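Gistow Hall Management Group
Minutes of the meeting held on May 23, 2020 by conference call

Present: Anisa Sembiring (chair), Ikhsan Lubis (minutes), representatives of the Keltano and Entili blocks, Drivulness (managing agent).
Apologies: one received, from the ground floor commercial unit.

1. Minutes of the previous meeting
The February minutes were agreed as a correct record. One amendment was made at item 4: "riser cupboard" to read "meter cupboard".

2. Matters arising
2.1 Roof access hatch, Keltano block. The replacement seal has been fitted. The agent will inspect after the next period of heavy rain and report by email.
2.2 Entry panel, Entili block. The fault on the lower row of buttons is intermittent. The contractor has attended twice and could not reproduce it. Residents are asked to note the time of any failure and send it to the agent.
2.3 Bicycle store. The revised layout was circulated. No objections were received and the item is closed.

3. Water pressure and booster pumps
3.1 The agent presented the log for the period since February. The duty pump ran for 1069 hours. The standby pump ran for 52 hours, including test starts.
3.2 The imbalance was discussed. The changeover timer had been left in the manual position following the last service visit. It has been returned to automatic and the two pumps should now alternate.
3.3 The Keltano representative reported low pressure on the top floor in the early morning. The agent considers the pressure vessel charge to be the likely cause. It was last checked before the current contract began.
3.4 A quotation for recharging the vessel and replacing the isolation valve was tabled. It was noted that the valve passes slightly when closed, and that the vessel cannot be drained without shutting down the supply to both blocks.
3.5 Agreed: accept the quotation, with the shutdown limited to two hours and written notice to all 56 flats.
ACTION: Agent to confirm the date and issue the notice.

4. Laundry and decoration of common parts
4.1 Lint was found in the waste trap of the shared laundry in the Entili block. The trap has been cleared. A mesh strainer will be fitted to the standpipe.
4.2 The Keltano representative asked whether patterned wallpaper could be considered for the first floor lobby in place of painted lining paper. Views differed. The chair noted that a large repeat produces more waste at each drop and that spare rolls from the same batch would have to be stored. 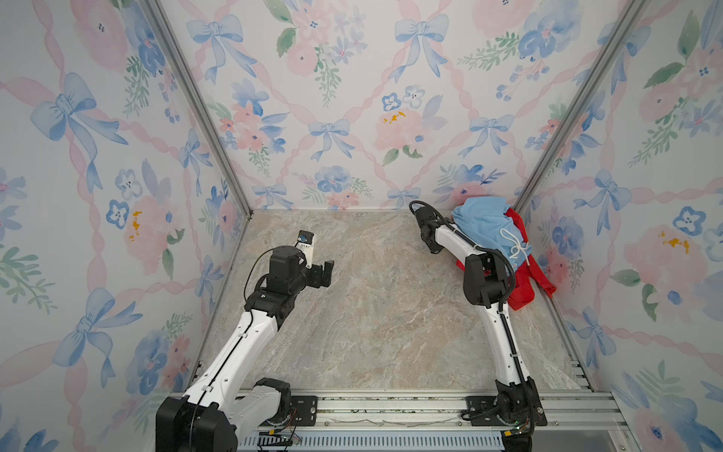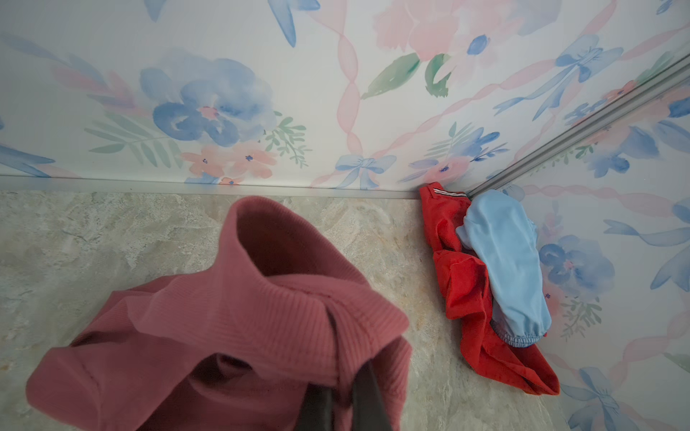 First picture: floral wallpaper with bows and ribbons. Second picture: pink garment with ribbed band.

4.3 Agreed: obtain prices for both finishes on the same measured area, with preparation shown as a separate line.
ACTION: Ikhsan Lubis.

5. Drainage
5.1 The survey of the rear drain run was received. Scale is present at the second manhole and there is a displaced joint downstream of it. The surveyor grades the joint as serviceable.
5.2 The Entili representative asked that the joint be repaired at the same time as descaling, to avoid a second call-out. The agent will ask for a combined price. No decision was taken.

6. Finance
6.1 The agent reported two accounts in arrears. Reminders have been issued in both cases.
6.2 The electricity supply for the common parts is billed on estimated readings. The meter was read last week and the figure submitted. A corrected bill is awaited.
6.3 The reserve transfer was approved as budgeted.

7. Any other business
7.1 Bin store. The self-closing hinge on the left-hand door has lost tension. The agent will adjust it, or replace it if adjustment fails.
7.2 Lighting. The sensor on the Keltano half landing switches off too early. The delay is to be reset to match the other landings.
7.3 Ikhsan Lubis asked that attachments for future meetings be sent in a single file - several members had not received the pump log before the call. Agreed.

8. Next meeting
To be held by conference call. The agent will circulate dates once the water shutdown has been confirmed.

Minutes to be checked by Anisa Sembiring before issue.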